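Lornevport Home & Garden Board > Paint and Walls > Gray for a north-facing hallway, am I about to regret it?

mossybucket wrote:

Hi all, long-time reader and not much of a poster, so be gentle with me! I'm painting the upstairs hall and I've got it down to a medium gray with a paler gray where the ceiling slopes.

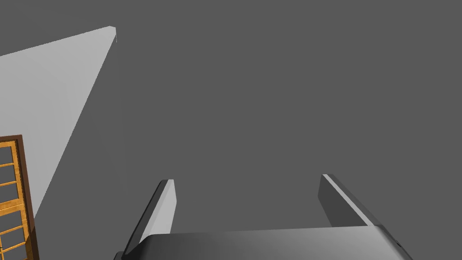
Re: Gray for a north-facing hallway

pattypans wrote:

Welcome, mossybucket! I like two grays together, I really do, and I think the pale one against the darker one is restful. My only worry is the north light. We did our landing in Junddale in a gray that looked soft as a dove on the card, and by November it was blue. Properly blue, like skim milk. Buy a sample pot and paint a big piece of poster board, then carry it up and down the hall at breakfast and again after supper before you spend real money.

Re: Gray for a north-facing hallway

oldladderguy wrote:

I'm going to disagree with pattypans a little, with love. Poster board soaks up paint differently than a wall does, and I've been fooled by it twice. Paint right on the wall, two coats, a patch as big as a pillowcase, and live with it for a week. Also think hard about your light bulbs, which matter more up there than the window does. We swapped ours for warm ones and the same gray went from gloomy to cozy overnight.

Re: Gray for a north-facing hallway

mossybucket wrote:

Thank you both, this is so kind. I did get a sample of the Gilani eggshell and it seemed lovely, but now I'm wondering about flat paint instead. The plaster up there is old and lumpy and I'm told shine shows everything. How much should I set aside? The store quoted me 658 dollars for paint and a painter for two days, and I nearly fell over.

Re: Gray for a north-facing hallway

teakettle_west wrote:

Do it yourself! I did our whole stairwell in April with a borrowed ladder and a radio, and I'm no spring chicken. Flat on the slopes, eggshell on the walls where hands and dog noses go. I'd skip gray altogether though (sorry!) and look at Lalusora's oatmeal colors. A gray hall on a gray morning makes me want to go back to bed.

Re: Gray for a north-facing hallway

oldladderguy wrote:

Oatmeal is how you end up with a hall the color of a bandage, teakettle. But agreed on the flat paint. Wash the walls first and give them 30 hours to dry.

Re: Gray for a north-facing hallway

mossybucket wrote:

Bandage!! Well, now I can't unsee it. I'm sticking with gray, flat on the slopes, and I'm picking up warm bulbs on Saturday. Does anybody have a favorite angled brush for where the two colors meet?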